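Plevside 331 Scrub Brush with Short Handle
Item no. 331-GN | Made by Ostrowski for Wandport Kitchen Supply

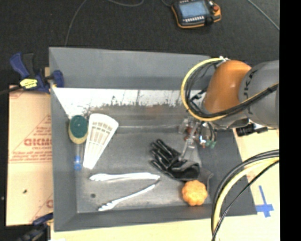 The Plevside 331 is a hand brush for pots, roasting trays, cutting boards and sinks. It is made for people who wash up by hand every day and want a brush that keeps its shape past the first month. Most of our customers buy it for small kitchens, camp kitchens and bakeries. A scrub brush with an oval dark green head and a narrow handle, blue at the bottom end, is easy to pick out next to a white slotted utensil when both end up in the same gray bin. If you run more than one washing area, give each its own handle color and keep to it.

The bristles are medium stiff. They are fine for stainless steel, enamel and plain cast iron. Do not use them on nonstick pans or polished aluminum. For glassware, see the Plevside 109, which has softer bristles and a longer neck.

Details
Bristle stiffness: medium
Head length: 109 mm
Dishwasher safe: yes, top rack only
Hanging hole: no
Sold as: single, or carton of 52

Care
Rinse under warm water after use and shake it out. Store with the bristles facing down or to the side. Standing water in the base of the bristles will shorten the life of the brush. Do not leave it in bleach overnight. Replace it when the outer rows start to spread.

Ordering
Single brushes ship from our Kirach warehouse. Cartons ship directly from Ostrowski and take a few days longer. Orders of 612 pieces or more are quoted separately. The older 330 model was discontinued in March and its spare handles do not fit the 331.

Page updated Jan 12, 2024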